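Seit Februar schleiche ich um das Greifer-Starterpaket von Altska herum, und jetzt hab ich es endlich (Express, 24 Stunden, danke dafür!). Wichtigste Frage für mich: Wie gut kommt die Handkamera mit Würfeln klar?

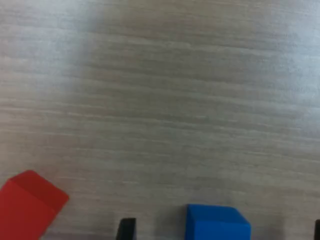

*Blick der Handkamera: Rot links, Blau zwischen den Fingern.*

Die Software heißt Telova und ist erfreulich schlicht. Programm laden, Greifpunkt antippen, fertig – na ja, nach dem dritten Update jedenfalls. Das Handbuch gibt's nur auf Englisch und das Kapitel zur Kalibrierung ist ein Graus, da hab ich lieber im Forum gelesen.

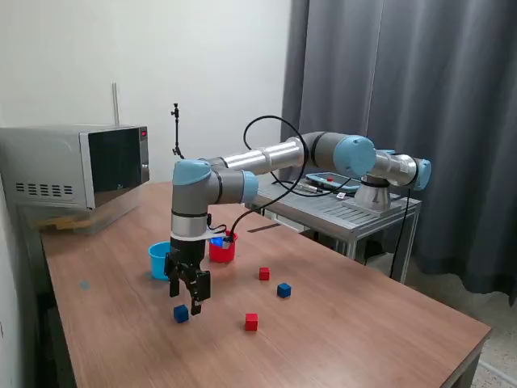 Beim Preis musste ich schlucken: 2974 Euro, und die Ersatzfinger kosten extra. Der Hersteller verspricht 1000 Griffe ohne Nachjustieren, so weit bin ich noch lange nicht.
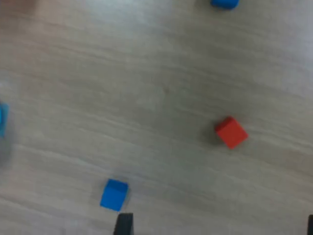

Was mir noch fehlt, ist eine vernünftige Farberkennung ab Werk, die muss man bei Altska als Modul dazubuchen. Finde ich bei dem Preis ziemlich frech! Die Probelizenz läuft 3 Wochen, danach schreib ich nochmal was dazu.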